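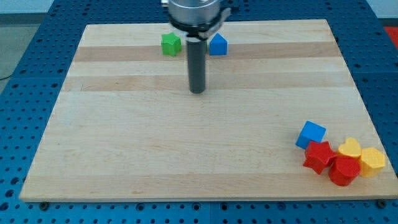 Looking after a butcher-block board on the workbench

Workshop > Benches and surfaces > Board care

Print this page | E-mail this page

A maple butcher-block board makes a good loose top for a metal bench. Small parts stay where you put them, and nothing drops through the holes if the bench is the perforated kind. The strips are often a mix of cream and honey shades. The difference in colour is only in the timber and has no bearing on how the board wears.

Setting it down

Brush the bench first. Swarf and grit collect round bolt heads and in the rims of the holes, and they will mark the underside of the board within a week. Check that no bolt stands proud under the wood. If one does, move the board back until it sits flat, or swap the bolt for a countersunk one.

On a painted bench, put a few cork dots under the corners. Flono sell them in sheets of 15, and one sheet does two boards. Leave the middle clear so that air can reach the wood through the holes.

Oiling

Use food-grade mineral oil, even in a workshop. Linseed is harder wearing but goes yellow on pale maple and takes days to dry. Do both faces and all four edges. If you only oil the top, the board will cup.

1. Wipe the board with a damp cloth and leave it to dry overnight.
2. Rub down lightly along the grain with 240 grit.
3. Put on a thin coat with a rag and wait 22 minutes.
4. Wipe off whatever has not soaked in.
5. Repeat the next day.

Rags with mineral oil on them can go in the wash. Rags with linseed on them must be laid flat outdoors to dry before they go in the bin, as they can catch fire if left screwed up.

Marks and dents

Pencil comes off with a soft rubber. For a shallow dent, lay a damp cotton cloth over it and press with a warm iron for a few seconds, then look. It may need three or four goes. Deep cuts are best left until the board is due for sanding.

Felt-tip is a nuisance. Try a little methylated spirit on a cotton bud and re-oil the patch afterwards.

Small plastic pieces

Coloured plastic blocks, stars, house shapes and the like are safe enough on oiled wood, but give a new coat two days first or they pick up a greasy film. Warm water and washing-up liquid takes it off. Keep them away from the back edge of the board, where they are easily knocked onto the bench.

When to replace it

Our own Jastside board is 66 cm long and has been sanded four times. Once the glue lines begin to open, water gets in and no amount of oil will close them.

Related pages
Cleaning a perforated metal bench
Cork, felt or rubber feet?
Urnero clamps: fitting new pads
21 uses for offcuts of maple
Getting glue off a work surface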